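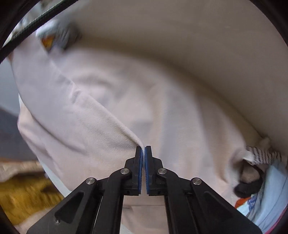 Written by the Sepp household desk, Malbridge. Filed under Laundry. Last tidied up in January.

How to wash and fold a fleece blanket without ruining it

Most advice on fleece blankets is written by people selling something. I've read that you need a special liquid, a mesh bag, a set of rubber balls and, in one case, a drying frame that cost more than the blanket. I tried a fair bit of it and went back to ordinary powder, used sparingly.

What you need: the blanket, a little detergent, somewhere to hang it, and a flat surface if you want tidy folds. A bed will do.

1. Shake it outdoors. Crumbs and hair stick to fleece, and the machine mostly moves them about.

2. Wash it by itself or with other soft, pale things. Towels are the usual mistake. They shed, and a pinkish-beige fleece shows every bit of it. Keep knitted things and strong colours like mustard in another pile.

3. Cool or 30? The label wins. I've washed mine at 20 for years and can't see that it comes out any dirtier.

4. Leave out the softener. The bottle says it makes fleece fluffier. Mine went flat and slightly greasy, and it took two plain washes to put right.

5. Spin gently, then take it out by pinching up a fold and lifting from there, with your other hand underneath. Dragging it by a corner pulls the hem out of shape. I used to think this was fussing, until I did it to a good one.

6. Hang it over two lines if you have them. Fleece dries fast, so I'd be wary of anyone telling you it must be tumbled. Never iron it.

7. To fold, lay it flat and sweep the big curved folds out with your forearm. Find two corners on the same short side, bring them to the far end, then halve it again. Smooth out any diagonal ridge before each fold, or it will still be there at the end. Fold in thirds for a shelf, or roll it for a basket.

I've seen rolling described as saving masses of cupboard space. I measured, and the roll was as bulky as the square.

As for bobbling, a cheap fabric comb takes off the worst. It won't bring back a fleece that has been tumbled hot all winter, whatever the packet claims.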